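Blog > Robots > Chores

Can a robot put my socks away yet? I've been messing with the Kusuma simulator for 2 months and I love it.

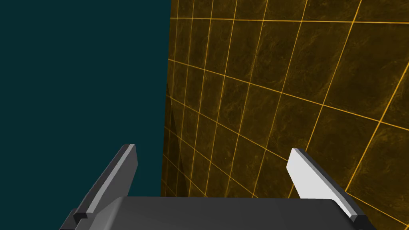
The joy is in how cheap mistakes are. Razia ran 200 drawer pulls before lunch – all with simulated arms, so no dented furniture! 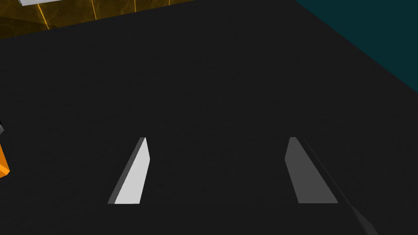

Would I trust one with a real dresser? For opening a drawer, maybe. For folding, I'd give it a few more years.

Clutter is what gets me excited now. A lamp, a pen, a drawer that sticks... that's a real bedroom, and I want to see it handled.
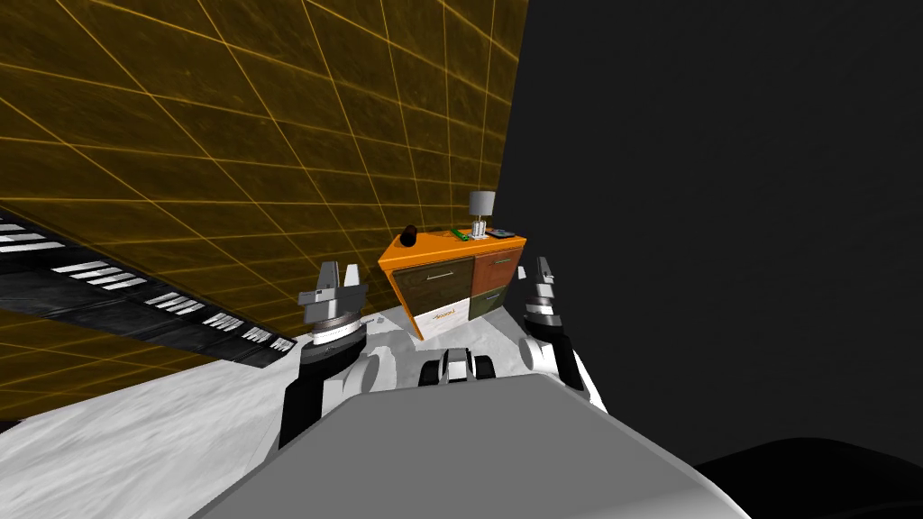 Two arms, four drawers, and a lamp to watch out for.

Next up, socks.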